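Tuesday at the Ostov open day
Tue 8 August

So I finally got to go inside the Ostov building, the one I've been driving past forever, and I'm still kind of buzzing about it!
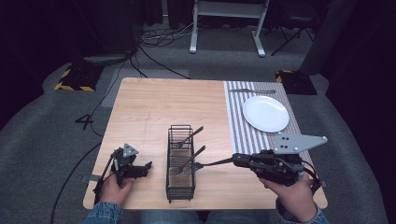

My sister-in-law asked over dinner if they couldn't have come up with a harder job for all that equipment than dealing with forks. I had the same thought for the first minute or so. Then I got a turn.

You hold a gripper in each hand and you work the jaws yourself, and suddenly you have no fingertips. A fork is a skinny, slippery thing (who knew?) and if you pinch it a little too far down the handle, the other end swings off wherever it likes. I dropped mine twice. A kid of maybe nine went after me and did great, of course.

The table was set up like somebody's kitchen, with a striped placemat, a plate, a knife and one of those black wire caddies for the silverware. The person doing the demo had a nice slow way of moving, and I should have paid closer attention to that before I sat down. The guide told us they want 800 good runs of the table job before they change anything, and that a run where you fumble and fix it still gets kept. That made me feel better about mine.

The rest of the place was a mixed bag. Drostik had the room across the hall with a cart that's supposed to follow you around, but the line was out the door and I gave up after getting close enough to see the back of it. Wellier was giving a talk on warehouse shelves. I lasted half of it, sorry, the chairs were awful. The coffee was good though, and they had those little lemon cookies.

If you want to go, the next one is in October, and they said Zapata will be there too with something for folding towels. Doors open at 2 and the hands-on tables shut down at 4, so do those first and save the talks for later. Park on the side street. The lot in front only has 3 visitor spots and I circled it like a fool before I figured that out.

I'm going back for the towels.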